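The Long Life of a Kitchen Stool

Golshifteh Amini bought her first broken chair for seven dollars at a church sale in Dillham. It was a ladder-back with one rung missing and a seat that had given way, and she was told twice before she paid that it could not be sat on. She took it home on the bus, standing up with it the whole way. It took her most of a winter to get it right.

That was long before she opened the shop on Tiongson Street, where she now fixes other people's chairs six days out of seven and teaches a class in the evenings. There are 35 pieces waiting in the front room in a normal month, and more in May, when people open up their porches and find out what the cold did. Dining chairs come in sets. Rockers come in alone, often with a note pinned to them. The stools come in pairs, one good and one bad, so that she can see how the bad one is supposed to look.

Repair is slow work and the prices show it. Amini charges by the joint for regluing and by the hole for caning, which is the old way of pricing a cane seat and still the fairest one she knows. A customer with a common dining chair will often pay more to fix it than to replace it. She tells them so at the counter, with the number written down, and then waits. Most leave the chair.

"They've already decided in the car," she said. "I'm just the person who writes the ticket."

What fails on a chair is nearly always a joint. Wood shrinks and swells with the seasons, across the grain much more than along it, and a chair is a set of round sticks pushed into round holes running in different directions. Every winter the sticks get a little thinner. Every time somebody leans back, the glue gets a little more tired. The first sign is a creak. If the chair is taken apart at the creak, it can be cleaned and reglued in an afternoon and left to cure overnight. If it is left until a leg comes out, there is often a split in the seat as well, and a split seat is a different job with a different price.

The second most common trouble is earlier repair. Amini keeps a coffee can on her bench for the nails, screws and bent brackets she pulls out of joints that somebody tried to fix at home. A nail through a tenon holds for a season, then works loose and makes the hole bigger. Construction adhesive is worse. It fills the gap, it sets hard, and it has to be scraped off down to bare wood before any proper glue will stick. She would like people to do nothing at all and bring the thing in with its pieces in a bag.

The old glue is her ally. Hide glue, which held most American chairs together until after the war, lets go with heat and a little water, so a joint made a hundred years ago can be opened without hurting the wood. Many modern glues are stronger and give no such second chance. For older chairs she still cooks her own in a small pot, and the smell gets into her coats.

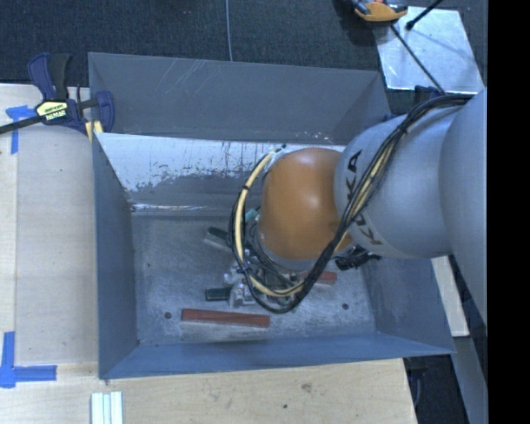 A KUKA arm reaches into a sheet-metal bin.

New chairs are a harder question. The trade magazines like to say that furniture used to be made to last and now it isn't, and there is something in that, but Abbas Alipour thinks it is too simple. Alipour ran the finishing room at the Prorholm chair works until it closed and now spends two mornings a week at Amini's second bench. Prorholm made plenty of bad chairs, he said, and those went in the stove long ago. The ones that turn up in the shop are the ones that were good to begin with.

He does grant that the cheaper lines have changed in one way that matters to a repairer. A factory chair from his time was held by wood and glue. A flat-pack chair is held by metal bolts that thread into small barrel nuts, often set in soft material, and when that material crumbles there is little left to fasten to. He has rebuilt some of these with blocks of solid maple glued in behind the bolt. It works, and it costs more than the chair did.

Alipour is 71 and learned on the Istia, a plain side chair with a saddled seat that was Prorholm's steady seller for as long as he worked there. He can date one by its back posts. The early ones have a slight bend, steamed over a form, and the later ones are straight, a change the company made to save a step. He prefers the bent ones. They sit better after dinner, he said, when people stop holding themselves up.

The evening class is full through the fall. Students start by taking apart a chair that Amini has picked for them, labeling each part with masking tape and knocking the joints loose with a rubber mallet. This is the part that scares them. Several have told her they had never hit a piece of furniture on purpose. By the second session they are scraping glue, and by the fourth they are weaving a seat, which goes well for the first few rows and badly in the corners.

Her advice for people at home is short. Pick a chair up by the seat and not by the top rail. Keep it away from the radiator. Once a year, turn it over and push on each leg with your thumb – if anything moves, stop using it until it has been looked at. Felt pads do more for the floor than for the chair, but they cut down on the jolt when it is dragged.

The ladder-back from the church sale is in her kitchen. The new rung is ash, a shade lighter than the others, and she never stained it to match. The seat is due to be done again next spring.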